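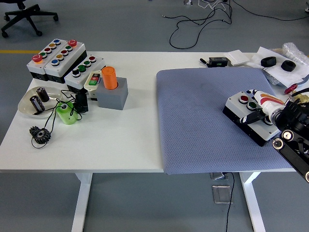
I believe a messy workbench is a problem only when the mess has no order inside it. My colleague Dirk Van Beek wants every desk empty at five in the evening, and for many years I agreed with him. Now I think he asks for the wrong thing. When I sort control boxes, I like to have them out together, the long ones beside the short one, so that I can compare the red, green, yellow and blue buttons without opening any drawer. The small pieces are another matter. Two capacitors in a clear round dish are easy to find again, but thin black wires spread over the desk will catch on everything, and a gear lying among them is soon forgotten.

So my opinion is a modest one. Give the loose parts a dish, tie the wires, and leave the big things where the hand expects them. In our workshop in Cullcombe we lost 14 screws in November, and I am quite sure that most of them went missing during the cleaning. Dirk still does not accept this.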